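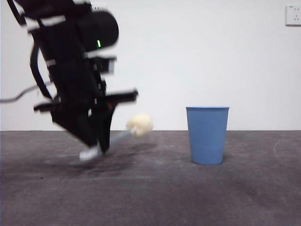
Dorkwood has a new bakery, Szalai, and I have opinions about its custard tarts. The pastry is excellent. The custard is the yellow of a high-vis jacket and tastes mainly of effort.

I went in December, queued for 20 minutes behind a man buying rye bread one slice at a time, and came home with 2 tarts and a grudge. Gullia, across the road, has sold the same lopsided tart since 2000 and sees no cause to straighten it. 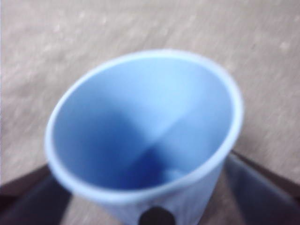
Pale blue cup, from above.

Back to Gullia on Saturday, then - though I may call at Szalai first for the pastry, and eat round the edges. Stondach still has no bakery at all, which keeps my complaints in proportion.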